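Mirani Tabletop Handling Set — data card

Release 2. Maintained by the Dullisero project. Supersedes release 1, which should no longer be used for training.

Summary

The set holds 3750 episodes of a single arm moving dishes and small kitchen items on a tabletop. Every episode was driven by a person through a leader arm and recorded at the follower. It was put together for training policies that copy demonstrated motion, and for fine-tuning larger models that take a picture and a short instruction and return an action. There are no scripted or simulated episodes.

Of the total, 500 episodes are held out as a test split. The split was made by recording session, so no session appears on both sides. Please keep it that way if you re-cut the data. Table layout and lighting are close to constant within a session, and a random split by episode gives scores that do not hold up on a new table.

What an episode contains

Each episode is one folder, with the video in one file per camera and everything else in a single table with one row per time step. The row holds joint positions, joint velocities, gripper opening, the commanded values for the same quantities, and a time stamp from the control computer. Camera time stamps are stored as received. They have not been shifted to match the control clock; the loader does the matching when it reads the episode, and the offset it applies is printed to the log.

Gripper opening is a number from 0 (closed) to 1 (fully open). In release 1 the sense was reversed for part of the set. This is fixed.

The instruction is one line of text, written before the episode was driven. Operators were given the line and asked to carry it out, so the wording does not describe anything that went wrong along the way. A second text field, "note", is free-form and often empty.

Tasks

There are nine task families: pick up, put down, move to tray, move out of tray, stack, unstack, stand in rack, turn over, and push to a marked spot. Most episodes belong to one family. Longer episodes carry a list of families in the order they were attempted.

Plates and shallow dishes are the most common objects. They are picked up by the rim, with one finger on the inner face and the other on the outer wall. Operators were free to choose the point on the rim and the tilt of the plate, and the choice varies a good deal between operators. We did not try to even this out. 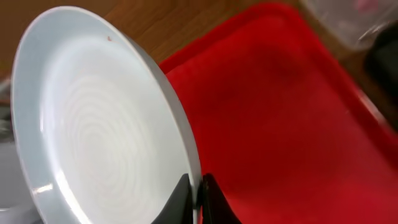

Can the set be used with the wrist camera alone?
For the pick up, put down and tray tasks, the wrist view is enough to train a working baseline. Stacking and the rack task need the fixed camera as well, because a held plate can hide the target for much of the approach. The loader takes a list of cameras and skips the files it does not need.

Cameras

The wrist camera is small, has a wide lens and a fixed focus, and moves with the gripper. Fast moves leave blur in the video. Blurred episodes were kept on purpose, as a deployed arm will see the same thing. The fixed camera stands at the side of the table and was set up again at the start of each session. Its pose is stored per session, in the session file, and not per episode.

Exposure was left on automatic for both cameras. Large, strongly colored objects passing through the view can pull the white balance for a second or so afterward. Training with mild color changes covers most of this.

Collection procedure

An operator reads the instruction, brings the arm to its start pose, and presses a pedal to begin. A second press ends the episode. The operator then marks the result as success, partial or failure. Objects are rearranged by hand between episodes with the recorder off.

Failures are kept and labeled. A drop followed by a successful second attempt is labeled success, with "retry" set to true. If you want clean demonstrations only, filter on both fields. Filtering on the result alone leaves the retries in, and a policy trained on them will sometimes open the gripper over the table for no visible reason.

Idle time at the start and end has not been trimmed. The Flarance loader can trim it with the trim_idle option, which cuts everything before the first commanded motion and after the last. It is off by default.

Known problems

Gripper force was not recorded. Opening alone is a poor guide to whether a thin rim is held, since the closed and holding values are close together. Users who need a grasp signal have had some success with the difference between commanded and measured opening.

Clear containers and glossy glazes give unreliable results with the depth estimates we tried, so no depth is included.

A few sessions have a dropped stretch in the fixed camera video. These are listed in dropped.txt, and the loader raises a warning when it meets one. The wrist video for the same sessions is complete.

The instructions were written by a small group and repeat themselves. Expect a model trained on this text alone to do badly on other phrasing. Rewording the instructions at training time helped in our own runs — the Prodier scripts include a list of alternates for each family.

All episodes use the same arm model and the same finger shape. We have no evidence on how well policies carry over to other grippers and would not assume that they do.

Checks before release

Every episode was opened by a script that looks for missing rows, time stamps that run backward, joint values outside the arm's limits, and video that ends before the table does. Episodes that failed were removed or, where the cause was clear, repaired and marked "repaired" in the index. Result labels were reviewed by a second person for the test split only. Labels in the training split are as the operators entered them and contain mistakes.

Changes since release 1

Gripper sense made consistent. Session files added. Turn over task added. Duplicate episodes removed. Index moved from one file per session to a single file at the top level.

Reporting errors

Send the episode number, the release number and a short account of the fault to the Dullisero issue tracker. Corrections to labels are gathered and applied at the next release. Existing releases are not edited in place.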